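Who gets the easy half hour?

When the bakery at Holcombe announced in December that it was bringing in robot arms for the bread baskets, the notice by the time clock said that the people on that bench would be "freed for higher value tasks". I have read that phrase in three different workplaces now and I have yet to meet anyone who could name the tasks.

Basket work is the filling of bread baskets for hotels and function rooms. A roll, a plaited loaf, perhaps something seeded, set out so that it looks as if somebody cared. It is light work and it pays the same as the rest of the floor. At Holcombe it has always gone to whoever needed it: the woman coming back after a shoulder operation, the lad who had done two nights on the ovens, the older hands in the last hour of a shift. The rota never said so. It was simply how the place ran.

Grumer, the firm that supplied the system, talks about the bench as a bottleneck. I suppose on a chart it is one. The site sends out 200 baskets on a good day and a person stops to scratch her nose. But the chart has no column for what the bench was for, and so when the sums were done it came out as the obvious thing to hand over. Lifting flour is harder to automate, they say. So is cleaning down the mixers, and so is the loading bay at five in the morning. Those jobs are staying with the humans, thank you very much.

I am told I should be impressed by how clever it is, and in a way I am. Bread is awkward stuff. No two loaves are the same shape and a crust will mark if you pinch it. Getting two fingers and a motor to pick up a plait and lay it down in wicker is a real piece of engineering, and the people who work on it are not fools. My quarrel is with the choice of job. Of everything on that floor that hurts backs and ruins sleep, this is what we have pointed the machinery at: a basket with nothing in it yet, and two pieces of bread waiting beside it on a grey cloth.
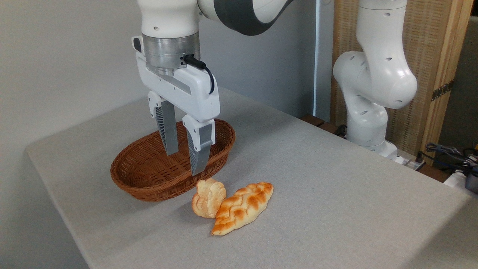
Teófilo Huaranga wrote to me after an earlier column to say that I was being sentimental, that he had packed baskets for eight years and would not wish the job on anyone. By his account the bench was dull beyond words, the light work went to the supervisor's favourites as often as to the injured, and he was glad to see the back of it. He now minds the arms, clears them when they drop something, and says he goes home less bored.

I take that seriously, and he is right about the favourites. Any arrangement that lives in people's heads can be bent by the person in charge. But I asked him how many now do what he does, and the answer was one to a shift. There used to be six. The other five have been spread across the ovens and the bay, and two of those have since left. Management calls this natural turnover. It may be. I notice that it turned over rather quickly.

Roman Witkowska, at the Adamczyk plant in Brillthorpe, tells it differently again. They had arms put in at the same sort of bench, and the staff were promised that the time saved would come back to them as a longer break. It did, for a while: 15 minutes, morning and afternoon. Then the orders went up and the break went back to what it had been, and the arms carried on at the new pace with people either side of them trying to match it.

I am not asking for the machines to be taken out. I would like somebody to ask, before the next lot is signed for, which jobs on the floor people would pay to be rid of, and to start there even if it is harder and the demonstration looks less charming. And where a light job does go, the rota ought to say in writing where the person with the bad shoulder is meant to work instead. At Holcombe she is on the loading bay.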